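Speaker notes: The room we already have
Gondemora shared workspaces meet-up, 2026-09-09
20 minutes, then questions

Start before the slides come up. Ask who has wheeled a chair out of the way today just to open a fridge. Leave a gap, hands will go up.

I love this subject. Give me a plain office with a tiled floor and too many chairs and I'm happy for the afternoon! So tonight is about shared rooms, the kind where people work, eat, meet and store stuff, all inside the same four walls. No renovations. No budget to speak of. Moving things is free.

Opening story (keep it short)
When I first got the keys to the Stilstead room I spent the whole morning measuring desks. Wrong place to start. I should have been looking at the chairs, because chairs are what travel. A desk stays where you put it for years. A chair ends up wherever the last conversation was.

Slide: Chairs
Swivel chairs on casters over hard floor: gorgeous to move, and they never stay put. My rule is that each chair gets a home. A desk, a table, or one agreed stretch of wall. When you get up, it rolls home. Takes 6 seconds (mime this, it gets a laugh).
Headrests and armrests matter more than people think. Armrests decide whether a chair tucks under a table or sits out in the walkway. Check before you buy another lot.
If asked about stacking chairs: yes, lovely for events, awful for 8 hours of work.

Slide: Cold things
Big fridge for lunches, small one for drinks and milk. I'm a huge fan of splitting them. The queue at noon in the Drulent building got visibly shorter once the milk moved out. Leave the full swing of the door clear, plus room for a person standing with a cup in one hand.
Label the food. Everyone knows this, say it anyway.

Slide: Tables that collect things
Any flat surface near a walkway will pick up a bowl, a bit of paper, a sticky note. That's fine! It means people use it. Clear it at the end of the day, and keep one table that is allowed to be messy.

Slide: two views, chairs and fridges
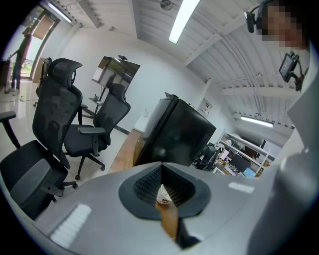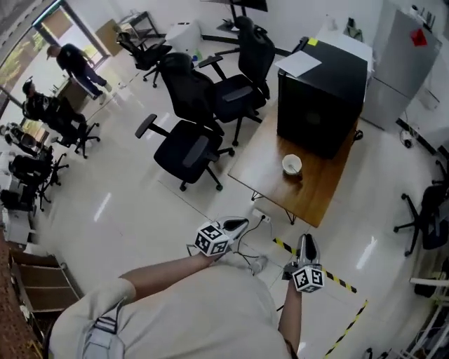
Same room, plenty of black chairs

Give them a moment to look, have some water.

Then the exercise. Pairs, pen and paper, draw your own room from memory with only the things on wheels. Around 2 minutes. People always forget the chair by the door, and they're delighted when they realise.

Next bit is cables. Power strips on the floor belong under a table, against a leg if you can manage it, with the leads running along the wall side. Floor tape is brilliant for marking a path, and the colour needs to stand out against your tiles. Pale grey tape on white tile is decoration.

If running over, skip the shelving part and go straight to Mạc. That's the café fit-out with the tall stools, and the question to put to the room is whether a stool counts as a chair. I say yes. Expect an argument.

Handout is the one-page checklist, pile by the door. Mention the September swap table for spare casters and armrest pads, bring a box.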